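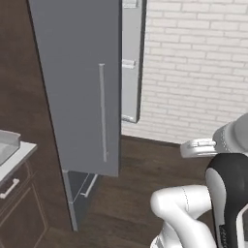 Should every high school kid do a work placement before graduating? I think they should, and I think it ought to last at least a full week, even if that means missing some math.

I'll admit I wasn't always on this side. When Furnival High sent 168 juniors out to local employers in March, I grumbled along with the other parents. My daughter was going to Zolden, the packaging place out past the rail yard, and I figured she'd spend five days making coffee and staring at her phone.

Well, she did make some coffee! But she also sat in on a pricing call, got a delivery sheet wrong, and had to walk over to the loading dock and tell a grown man she'd messed up his afternoon. She talked about that walk for the whole of dinner (and I got more out of her that night than I had since Christmas).

You can't get that from a career assessment. The one they gave her sophomore year had 471 questions and told her she might like being outdoors.

Now, the complaint I keep hearing is money. The district says the program costs $3000 a year, mostly bus passes and insurance paperwork. I've seen us spend more than that on a scoreboard repair, so forgive me if I don't lose sleep over it.

What does bother me is who gets the good spots. Kids whose parents know somebody at Rurska end up in the design office, and the others get whatever is left on the sheet. I'd put all the placements in a hat, mine included, and let them draw. Some kid who's never set foot in an office might love it, and some lawyer's son might have a great week at the tire shop.

Sign-ups for next year open soon, and my son already has his eye on Rurska. I told him to wait for the hat.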